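April 5, 2023. Stain bench, second round on the Tokarz powder

Still not convinced. The Tokarz sheet says it lifts tea and grass at 30 degrees with no pre-soak, and the people at Wiltton swear by it, but they also swore by the last one. Their water is softer than ours too, which nobody mentioned when the results came round.

Same set-up as last time: cotton swatches, 400 ml of tap water per jar, one level scoop, lids on, turned by hand. Control jars got the plain Rovton soap flakes we have always used. Tea swatches aged overnight, grass ones rubbed in fresh.

Whole garments are a separate matter. White cotton with gathers in it holds on to powder in the folds, and a flat swatch tells you nothing about that.
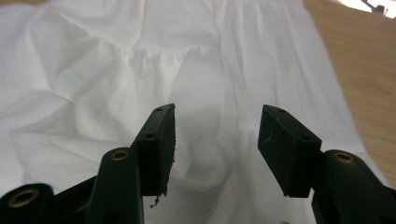

Does the powder beat plain soap flakes on tea?
By a shade at best, and only on the swatches that went in first, so I would not put money on it.

Grass was worse. Green gone, yellow ring left behind, same in both sets. The sheet calls this "full removal". I'd call it half.

Reader numbers, for what they are worth: Tokarz tea 840, flakes tea 689. Looks like a big gap until you remember the reader drifted all through April last year and hasn't been checked against the white tile since. Do that before quoting either figure to anyone.

Cost: the Cakberg depot only sells it in the big drum, 2,000 scoops by their sum. Too much to buy on this evidence.

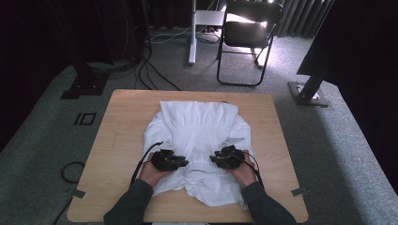 White garment laid out on the table, lower part crumpled.

To do: repeat tea with hard and soft water side by side. Shuffle the jar order. Ask Wiltton what they rinsed with, and how many times.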